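作業ノート 10月 バックヤード自動化の件

14:00すぎから書き始め。コーヒーが冷める前に昨日の分もまとめておきます。

Stukcombeの店のバックヤードにハンガー仕分けのアームを入れる話、先週ようやく本決まりになりました。返却されたハンガーを種類別に揃えてカゴに戻す、あの地味な仕事です。正直、私は最初「そこから自動化するの?」と思っていたんですが、Pierinaさんに現場を案内してもらって考えが変わりました。夕方の混む時間に売り場から戻ってくるハンガーが台の上で絡まって山になっていて、接客に出たい人がみんなそこで足止めを食っているんですよね。前にもらった聞き取りメモにも「手首が痛い」「この作業のときだけ誰とも話さない」とあって、なるほどなあと。

で、昨日の打ち合わせ。Fulvioさんは相変わらず「全部いっぺんに置き換えよう」派で、私とPierinaさんは「まず絡まっていないものだけ」派。1時間くらい平行線でしたが、最終的に夕方の12分間だけアームに任せる時間帯を作って様子を見ることになりました。短い! でも短いほうが文句も言いやすいので、最初はこれでいいと思っています(Fulvioさんはまだ不満そう。すみません)。

現場の人たちの反応はけっこう割れています。仕分けが減るなら試着室の対応をもっとやりたい、という声が思ったより多かった。一方で、仕分け台は新人さんが最初に立つ場所でもあって、あそこで商品の種類や棚の並びを覚えた、という人も何人か。機械がやるようになったら新人はどこで覚えるの? と聞かれて、私はその場でうまく答えられませんでした。宿題です。Pierinaさんは、新人研修の最初の4日間は今までどおり手で仕分けしてもらう案を出していて、私はこれに賛成。アームが止まった日に手でやれる人がいないのも困りますし。

もうひとつ気になっているのがシフト表。今は「仕分け担当」という欄があるんですが、Eltolarの管理画面だと自動化した作業は欄ごと消えてしまうらしい。消えると、詰まりを直したり変な向きのハンガーを抜いたりする人の時間がどこにも載らなくなります。誰かが必ずやるのに! 名前は「見守り」でも何でもいいので欄を残してほしいと、Mykhailiukの窓口にメールを書きました。返事待ち。

つかみ方のメモ。手持ちグリッパーで左右から持つ練習を続けています。

・下のバーを右でしっかり挟んで、左は添えるくらいから始めると落ち着く。両方同時に力を入れると私はだいたいねじってしまう。
・針金のフックはぶらぶらするので、持ち上げる前に向きを決めておくこと。
・カゴの中で重なっているものは上から順に。下のを引っ張り出そうとしない(やりました)。

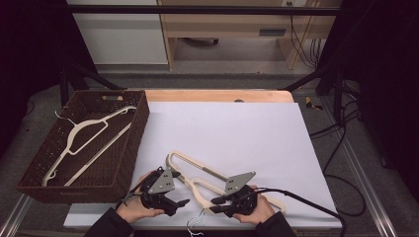 あと、やっていて思ったのは、手でやるときの私たちは見てもいないということです。おしゃべりしながら指先でフックの向きを揃えている。グリッパー越しだと急に全部見ないといけなくなって、肩が凝る凝る。この作業を長くやってきた人に一度グリッパーを持ってもらって、どこで「あれ?」となるか横で聞いてみたいです。Pierinaさんに声をかけてもらうよう頼みました。もちろん勤務時間内で! ここは譲れません。

練習の記録は通し番号123まで入力済み。備考欄に「なんか変」とだけ書いたのは私です。次からもう少しましな日本語で書きます。

残っていること
・新人研修の案をFulvioさんに送る(私)
・シフト表の欄の件、返事が来なければ催促
・Tevsideの店にも同じ聞き取り用紙を回す。手首の質問は必ず残す
・アームを止めるボタンの位置、背の低い人にも届くか現場で確認

ボタンの件は次にStukcombeへ行くとき、Pierinaさんと一緒に見てきます。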